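Jan 31, 2019
Bench 2, two-arm kitting, notes by Nhi Lâm

Continuing the mixed-parts runs for the Fillstead task. Goal is still the same: parts start scattered on the mat, the arms move them to the metal tray, and the policy decides the order by itself. Châu set up the first half of the day, I took over after lunch.

Changes since the last entry:

Swapped the order network for the retrained one (Châu's Khổng branch). It was trained on 127 demonstrations, all teleoperated, all on the brown mat. The old one saw a mix of surfaces and we think that hurt the grasp height estimate more than it helped anything.

Gripper close speed back to the slow setting. The fast setting was throwing the rings. When the fingers touch a ring off center at speed it squirts out sideways and then the arm spends the rest of the episode chasing it.

Added a penalty for reaching across the other arm. Thư asked for this after the elbow contact. It is a soft penalty on the planned wrist path, so both arms can still go anywhere, they just prefer their own side. I left the weight at the value in her config and did not tune it.

Hand-eye calibration on the right arm was redone before the first run. Residual looked fine. Left arm calibration is the old one and should be redone before anybody trusts a handover number.

What we saw. The right arm now starts on small dark parts before the white arch in most layouts. That was not asked for. Giang's guess is that the demonstrators tended to clear the small stuff first and the network picked it up from them. Possible, but I would want to check the demo logs before writing it down as a result. If it is true, then the order we are calling learned is mostly copied, and the comparison against the fixed-order baseline means less than we hoped.

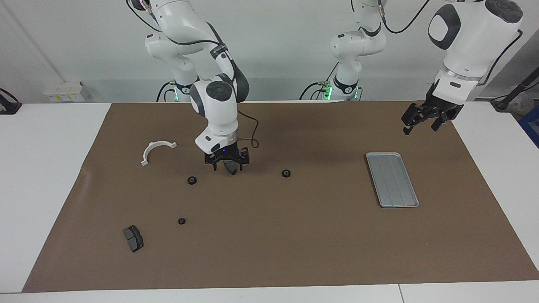 Right gripper closed on a small dark part, left gripper open, tray still empty. Three rings, the arch and the pad-shaped block on the mat.

Grasps on the rings are better than I expected. They are short and thick, so there is not much height to work with, and the old network kept aiming too high. With the new one the fingers come down low enough and the close is clean. The failures that are left are mostly two rings lying close together, where it aims for the gap between them. We spread the parts out by hand for these runs, so that case is underrepresented. Hatsue wants a separate set of layouts with everything bunched up, and I agree.

The arch is the hard one. It likes to grab near one of the end tabs, and then the piece swings on the way up. We lost it in 3 episodes that way. A grasp at the middle of the curve holds fine when we drive it by hand. Châu thinks the point cloud is thin on the arch because it is white and the exposure is set for the dark parts. Tried one run with exposure down a step and it helped the arch and hurt the rings, so I put it back.

The block gets picked reliably, but it goes into the tray at whatever angle it was lifted. For Fillstead that is acceptable. For the Ukley layout it will not be, and we have no place-orientation head at all yet.

Idle arm: the left arm waits longer than it should. It hovers open on its side until the right arm has finished its move, even when there is a part it could reach. I believe this is the new penalty doing too much — the planned paths were not going to cross in the episodes I replayed. Halving the weight is the obvious thing to try. Thư, please look at the replays before I do that. They are in the shared folder under zurkalel_b2.

Other things:

The mat has a crease on the left side. Depth over it is a little noisy, and I had about 7 false part candidates along it before raising the minimum height threshold. Threshold is now in the config with a comment. Flattening the mat would be better. Giang says there is another one in storage.

One episode discarded, my fault, I bumped the table during the approach.

To do next:
Redo left arm calibration (Châu)
Check pick order in the demo logs (Giang)
Bunched layouts, then rerun old and new network on the same set (me, Hatsue)
Penalty weight at half, after Thư has seen the replays
Log exposure with every episode. We are not doing this now and I had to go by memory for the one run above.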